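Pramdale Shop Forum > Storage and Housekeeping

Metal bin floor: live with the scuffs or line it?

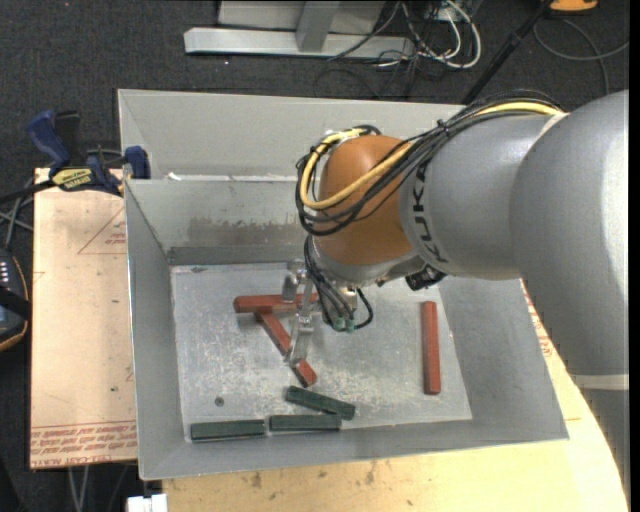

Reply 1 — binthere65
March 27, 2021
Big gray metal bin, sloping walls, flat floor. The floor is scratched and scuffed all over and the back wall has a wide brownish stain on its lower half. There are three red bars in it at the moment, which is what it gets used for, bars. My boss has seen the stain and would like it gone. I would like lunch. Does anyone line these, or is that a thing people only do in catalogs?

Reply 2 — galvanized_gus
It's a bin. Scuffs are what the floor is for. I have 9 of them and the prettiest one is the one we never use.

Reply 3 — mopandglory
Disagree with Gus, as is traditional. We put rubber mat in ours in February and the noise dropped enough that people started talking to each other. Mixed result, but the bars come out looking better.

Reply 4 — galvanized_gus
And where do the chips go? Under the mat. You now own a bin with a secret.

Reply 5 — mopandglory
You lift the mat, Gus. It has corners.

Reply 6 — slowfeed
Leave the floor alone and deal with the wall. Try a rag and plain degreaser on a small patch first. If the rag comes up brown, keep going. If it doesn't, the stain lives there now and your boss can be introduced to it.

Also there's a little white scrap on the ledge at the back, toward the left. Ledges collect things. Ours had a sandwich tie on it for four years.

Reply 7 — binthere65
Saw the scrap. Was hoping you wouldn't. Anybody used the Bitach liners? Cotia sells them cut to size.

Reply 8 — mopandglory
Fine on the flat. On sloped walls they slide down and sulk in the bottom. Get the floor piece only.

Reply 9 — galvanized_gus
Or paint the whole inside brown — problem solved, stain included.

Reply 10 — binthere65
Boss likes the paint idea. Thanks, Gus. I'm off to find a rag before he finds a brush.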